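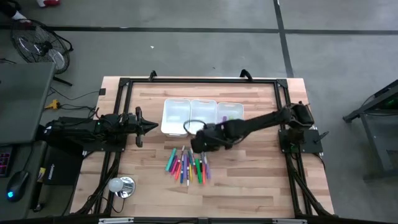

The two-arm table at Skurna's test shop, with the marker sorting task laid out. Photo: Skurna

Skurna tests two gripper designs on marker sorting task

Robotics integrator Skurna has finished the first round of a side-by-side gripper trial at its test shop, using a pair of tabletop arms and a pile of colored markers to find out which of two finger designs its customers should be offered.

The trial compared a pointed finger sold by parts maker Collet with a blunt, rubber-faced finger from Stinis. Both were fitted to the same parallel gripper body and run on the same arms with the same control software. Skurna said it kept everything else unchanged so that any difference in the results could be put down to the fingers.

The task is simple to describe. Markers are spread loosely on a wooden tabletop below three white plastic bins. An arm has to pick up one marker at a time and drop it in a bin. The two arms face each other from opposite sides of the table, and either one can be sent to the pile.

Each finger design was given 60 picks. The pointed fingers missed or dropped 11 markers. The blunt fingers missed or dropped 18. A pick counted as a miss if the gripper closed without a marker, if the marker fell before it reached the bin, or if a second marker came up with the first.

Most of the trouble for the blunt fingers came early in each run, when the markers were close together. The fingers are wider at the tip and tended to push a neighboring marker aside as they came down. Once the pile had thinned out, the two designs performed at nearly the same level.

The blunt design did better at holding on. Only two of its 18 failures were drops, compared with seven of 11 for the pointed fingers. Skurna said the smaller contact area lets a round barrel turn in the grip when the arm changes direction quickly, and that slowing the arm reduced the problem in a short follow-up run.

Speed was also recorded. Both designs were allowed 31 seconds per pick before the attempt was stopped and marked as a miss. Neither design hit the limit on a clean pick, and the company said the time results were too close to separate the two.

The company picked markers because they are cheap, easy to replace and awkward to grip in a pile. Its customers mostly handle small parts such as tubes, pens, cosmetic cases and short lengths of rod, and the shop wanted something that behaves in a similar way without tying up customer stock.

The arms were run by Cutside, a controller package that Skurna has used on its bench setups since last year. The package lets an operator take over an arm by hand when a pick goes wrong, then return it to automatic mode. Any pick that needed an operator was scored as a miss, even if the marker ended up in the right place.

Skurna said it does not plan to name one design as the winner. For crowded trays it will suggest the pointed fingers, and for parts that have to be moved quickly or over a longer distance it will suggest the blunt ones. A customer order that calls for both may be quoted with a different finger on each arm, an arrangement the company has not yet tested.

Wear was not measured in this round. The rubber faces on the Stinis fingers are a replaceable part, and the company said the cost of changing them would have to be included in any full comparison. The Collet fingers have no replaceable face, so a worn pair has to be swapped out whole.

A second round is planned for May. It will use the same table and the same markers but will ask the arms to sort by color, with each bin assigned a group of colors. That test depends more on the camera than on the gripper, and Skurna said it will try two camera positions, one beside the table and one directly over it.

The company will also repeat the basic pick test with a lower grip force, after some customers asked whether either design could handle thin-walled tubes without marking them. Results from both tests will be sent to customers who already have a quote open with the shop and posted on the company's website later.

Skurna builds small automated workstations for packing and light assembly. Orders for gripper fingers are still being taken in both designs, and delivery times have not changed as a result of the trial.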